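# Planning and Planting a Tulip Bed in the Fall

Updated August 2018

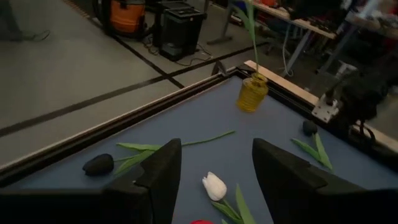 One comment left on the earlier version of this page was that the planting steps were fine but came too late in the process, and that by the time the commenter read them the bulbs were already in the garage with no plan for where they would go. The page now starts with the planning and ordering, and the digging comes after it.

These instructions are for a bed in open ground in a climate with a real winter. Notes on warm areas and on pots are near the end. The bed used for the working figures is the long one beside the drive at our place in Cullach. It took 435 bulbs.

## Pick the spot

Tulips want sun in spring. A bed under trees that leaf out late can work well, even if it is in deep shade by June. A bed on the north side of a house usually doesn't.

Drainage matters more than soil quality. Dig a hole a foot deep, fill it with water, let it drain, and fill it again. If the second filling is still standing there the next morning, choose another place or build the bed up. A raised edge of eight inches filled with ordinary topsoil and some coarse grit is enough in most yards.

Avoid a spot that gets watered all summer. Bulbs that sit in damp ground while they are dormant tend to rot. This is the usual trouble with putting them among thirsty annuals or along the edge of an irrigated lawn.

If tulips in a bed came up last year with twisted or scorched-looking leaves and spotted petals, don't plant tulips there again for at least three years. That is most likely tulip fire, a fungus, and it stays in the soil. Daffodils can go there in the meantime.

## Measure and work out the number

Measure the bed and get its area in square feet. For a long curved bed, take the width in several places, average it, and multiply by the length.

Then choose a spacing:

| Look | Distance between bulbs | Bulbs per square foot |
|---|---|---|
| Full display | 4 inches | 9 |
| Normal garden bed | 6 inches | 4 |
| Mixed with other plants | 8 to 9 inches | 2 |

A hundred square feet at the normal spacing needs 400 bulbs. Public beds are often planted at the closest spacing, and the numbers climb fast. The same hundred square feet would take 900, and a bed large enough to use 3,000 is only the size of a two-car driveway.

Order a few more than the plan calls for. There will be some soft ones in any large bag, and a few get cut with the spade.

## Choose the types

Tulips are sold by group, and the group tells you when they bloom and how likely they are to come back.

- **Early** (single early, double early, Kaufmanniana, Fosteriana). Short to medium height, good for windy places.
- **Midseason** (Triumph, Darwin hybrid). Strong stems. Darwin hybrids are the most reliable of the tall ones for a second and third year.
- **Late** (single late, lily-flowered, parrot, fringed, double late). The widest choice of color. The double kinds get heavy in rain and may flop.
- **Species tulips.** Small, and the best ones for leaving alone. They spread slowly if they like the place.

For one big show, plant a single group. For a longer season, use one early, one midseason and one late kind, and accept that the bed will never be completely full at any one time.

### Color

The very dark tulips, which catalogs call black, are deep purple or maroon when the light comes through them. They disappear against bare soil when seen from a distance. Put them next to white or pale yellow, or near a path where people will see them up close. White shows up from farther away than any other color and is the best one for a bed that is mostly seen from a window in the evening.

If you mix two colors, check that both are from the same group. A mix of an early white and a late purple will be a white bed followed by a purple bed.

To get an even mix, tip both bags into a wheelbarrow and stir them by hand before setting any out. Choosing one at a time from two bags gives a checkerboard.

## Order

Order in August or early in the fall if you want a particular variety. The common ones are still around later, but the unusual ones sell out.

Check the size on the listing. Tulip bulbs are graded by circumference in centimeters. Size 12/+ is the top grade for most tall kinds, 11/12 is good, and anything under 10 may give you a leaf and no flower. Species tulips are naturally smaller, so a low number is normal for those.

When the bulbs come, open the box that day. Press a few. They should be firm and feel heavy for their size. A loose or missing brown skin is all right. A little blue-gray mold on the outside is also all right and can be wiped off. Throw away any that are soft, or that are so light they feel hollow.

Keep them in a cool, dry, airy place until planting. Open the bags or put the bulbs in shallow trays. Don't keep them in a refrigerator with apples or pears, as the gas from ripening fruit can kill the flower inside the bulb.

## When to plant

Tulips go in later than most other spring bulbs. Wait until the soil six inches down has dropped below 60°F. In Cullach that is the end of October. Down in Selach, which is lower and nearer the water, it is a couple of weeks later. A cheap soil thermometer settles the question.

Planting too early in warm ground encourages disease and can start leaves growing before winter. Planting late is much less of a problem. If the ground can still be dug, the bulbs can still go in.

## Prepare the ground

1. Clear out the summer plants and weeds, roots included.
2. Loosen the soil to a depth of 12 inches.
3. If the soil is heavy, work in coarse grit or fine gravel. Don't use beach sand or fine play sand.
4. Spread two inches of finished compost and mix it through. Don't use fresh manure.
5. Rake level.

Bone meal isn't necessary in most soils, and it can bring dogs and skunks to dig. If you want to feed, use a balanced slow-release fertilizer at the rate on the bag.

## Plant

There are two ways to do it. The trench is quicker for large numbers.

**By trench.** Take the soil off the whole bed, or off a strip of it, to a depth of eight inches and pile it on a tarp. Set the bulbs on the bottom, pointed end up, at the spacing you chose. Press each one lightly so it stays upright. Put the soil back gently from one end, without throwing it, or the bulbs will roll.

**By hole.** Lay the bulbs out on the surface first and step back to look at the pattern before digging. Then plant each one where it lies, at a depth of three times its own height. For a large bulb that is six to eight inches of soil above the top. A bulb auger on a cordless drill saves a lot of time in soft soil and is useless among rocks. The crew that plants the Unnithan roundabout puts in 4,000 this way every fall.

Set the bulbs a little out of line with each other. Straight rows show every gap.

Water once after planting, well enough to settle the soil. After that, leave it to the weather unless the fall is very dry.

## Keep the animals out

Squirrels dig where the soil is freshly disturbed. Clean up all the papery skins, because the smell attracts them, and lay chicken wire flat over the bed with a few bricks on it. Take the wire off when the first tips show.

Voles come from below. Where they are bad, line the trench with half-inch hardware cloth and bend it up the sides.

Deer eat the buds. Sprays work if they are renewed after rain. A fence works better. In a yard with regular deer, plant most of the bed with daffodils and keep the tulips close to the door.

## Mulch

Wait until the top inch of soil has frozen, then put on two inches of shredded leaves or bark. It doesn't keep the bulbs warm. It keeps the ground from freezing and thawing over and over, which pushes bulbs upward. Pull most of it back in early spring.

## After they bloom

Cut off the dead flower just below the head. Leave the stem and all the leaves until they are yellow and come away with a light tug. This takes around six weeks and looks untidy. Don't tie or braid the leaves.

For bulbs you want to keep, feed once when the tips show in spring. For bedding that will be pulled, skip the feeding, lift everything once the flowers are gone, and compost it.

## Warm climates

Where winters are mild, buy precooled bulbs, or chill your own for 12 to 14 weeks at 40 to 45°F in a paper bag. Plant straight from the refrigerator into the coolest soil of the year. Treat them as annuals.

## Pots

Use a pot at least 12 inches deep with drainage holes. Bulbs can nearly touch. Keep the pot in an unheated garage or against a sheltered wall, since soil in a pot freezes harder than soil in the ground. Water it lightly once a month through the winter. The half-barrels by the steps at Brondeck are wrapped in burlap and left out, and the bulbs are replaced each year.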